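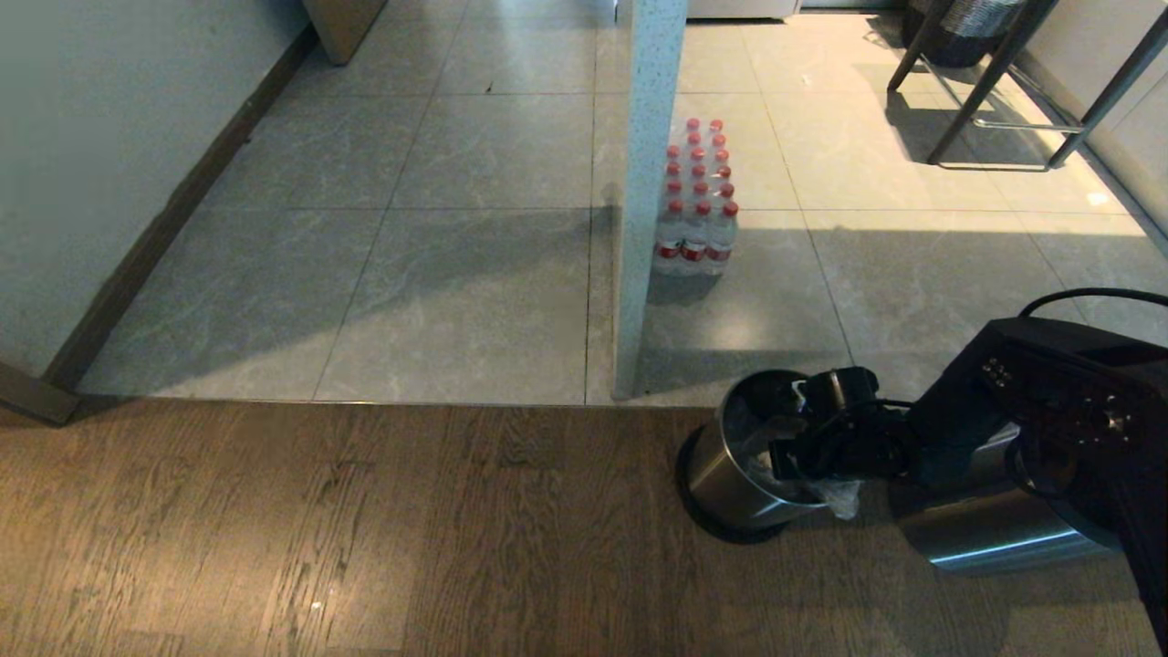
The trash can, bag in place, at the edge of the good floor.

We moved into the Granmont place in September with more than 200 boxes and one theory, which was that trash would take care of itself once we owned a decent can. I bought the steel one from Wuris. It has a black ring at the bottom and a bag that never folds over the rim the way the leaflet promised.

The can lives where the wood floor meets the tile. I picked the spot because everyone walks past it. They do walk past it. They walk past it holding things, and then they set those things on the floor of the hallway, up against the baseboard, like offerings to a small and undemanding god. Bottles, mostly. Bags that held other bags. Little bits of wrapper that are apparently too light to count as garbage.

So my January 2021 resolution is the hallway. It's a modest goal (last year I was going to learn Portuguese).

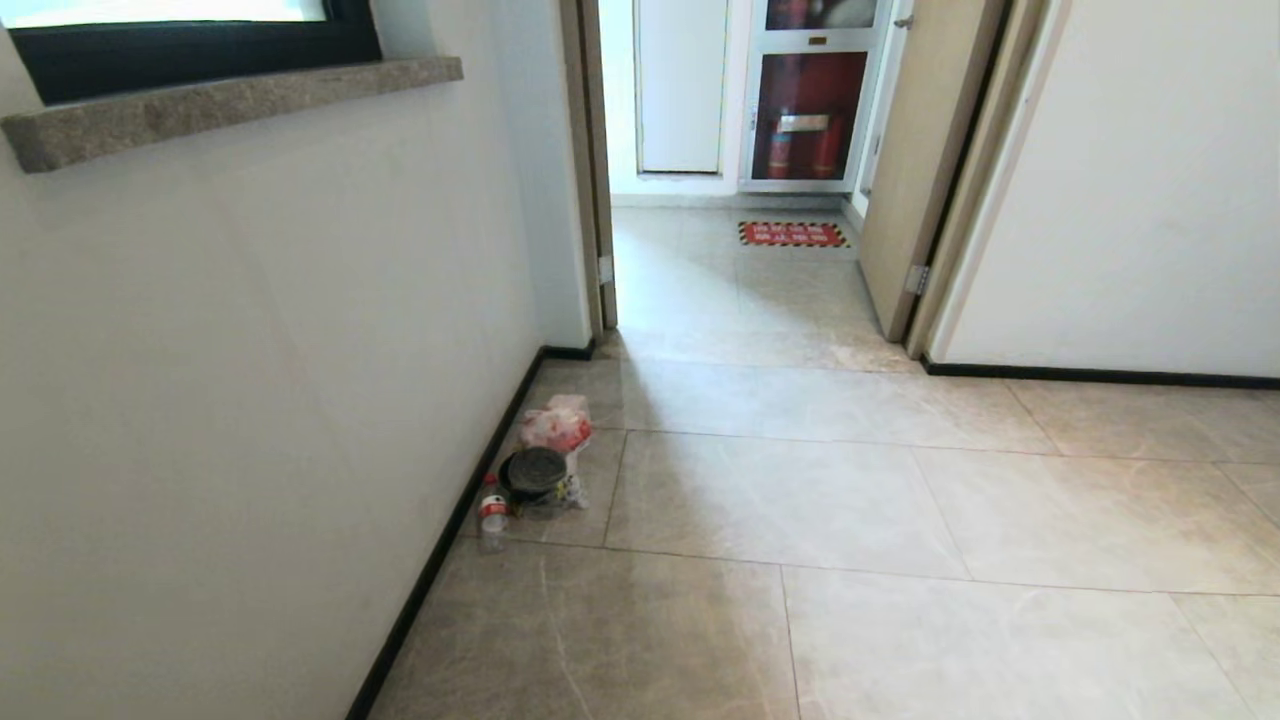

How often should you clear a hallway? Every evening, before the lights go off, with one bag in your hand and no side trips.

I've kept it up for six days, if you're generous about the third one. Bottles get emptied in the sink first, and tile gets swept toward the door. My other rule is that nothing can be put down "for now," a phrase that has cost me most of a guest room.
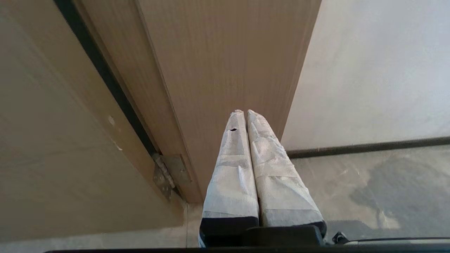
The door at the hinge side, chip in the frame and all.

Next on the list is that chip. I have half a can of Verna beige, number 3821, and it's either a perfect match or the color of the old bathroom.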